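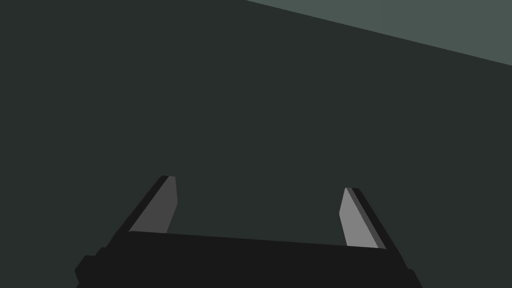 Hetholm Print Box review: a portfolio case for people who still show work on paper

I've been carrying photographs around in the wrong things for most of my working life. Pizza boxes, once. A suitcase with a beach towel wrapped round the prints, more than once. So when my old flatmate Shona Ruawai told me she'd bought a Hetholm Print Box for her river series and wasn't going back, I ordered one the same evening and then felt slightly sick about the money.

I've had mine since August and it's been to two portfolio reviews, one group show and a very long train ride, so I think I can talk about it properly now.

First, what you get. It's a clamshell box, cloth over board, in the larger of the two sizes they make. Inside there's a lift-out tray, a ribbon for raising the stack, and a set of interleaving sheets. Mine's the dark green. The cloth has a nice dry feel to it and it doesn't show fingerprints, which I can't say for the glossy Lonard case I had before (that thing looked like a crime scene after every meeting).

The lid is the best part. It opens completely flat, so you've got the prints on one side and a clean surface on the other, and whoever's looking can just move sheets across as they go. You wouldn't think that matters much, but at my Monday review I sat down with Mireille Courtois, who picks work for a small gallery, and she went through the whole lot without me hovering over her or grabbing at corners. She turned back to a picture near the start, put it next to one near the end, and we ended up talking about that pair for most of my slot. With a bound portfolio that conversation doesn't happen!

It holds up to 2,000 grams of paper according to the leaflet, a funny way to measure it, but fine. I shoot portraits and print on a heavy cotton rag, and my full edit fits with the lid closing easily. If you mount your prints on board you'll fill it very fast. Gaëtan Roussel, who I shared a wall with at the group show, mounts everything, and he got four in before the lid started to bulge.

Now the grumbles.

The handle is bad. It's a strip of webbing held on by 2 small rivets, and by the time I'd walked from the station to the venue it had left a red line across my palm. I've wrapped mine in bike tape and it's better, but a box at this price shouldn't need bike tape. The older Jacquet boxes had a proper stitched leather grip and I wish somebody would bring that back.

The closure is magnets, no straps. They're strong enough for normal carrying. I still wouldn't check it on a plane, and on the train I put a luggage belt round it and slept better.

And the interleaving sheets are thin. Really thin – they cling to the prints if the air's dry, and then they slide out all together and land on the floor while someone important is watching. I swapped them for the Nollow glassine I already had at home. Problem gone, but again, more money.

Speaking of which. I paid 1,325 kroner including shipping, and the smaller size is cheaper but won't take the paper I use. You can find plain archival boxes for a lot less, and if your prints live on a shelf, buy one of those. Where this one earns its keep is on a table with another person sitting across from you. It looks serious without looking fussy, and it's quiet, too. No zips, no crackling plastic sleeves.

Keabetswe Buthelezi asked me whether she should get it for her graduation show, and I told her to wait and borrow mine first. She prints small, on thin Japanese paper, and I suspect everything would slide about in there. There's no way to divide the tray, and Hetholm don't sell an insert (I wrote and asked, and got a friendly no).

The corners have held up well, by the way. One's got a little scuff from a door frame, my fault, and the cloth hasn't frayed. The hinge is still tight and the ribbon's still attached.

Good: lies flat, tough cloth, roomy for unmounted prints.
Not so good: the handle, the flimsy sheets, the price.

I'd buy it again. I'd buy the bike tape at the same time.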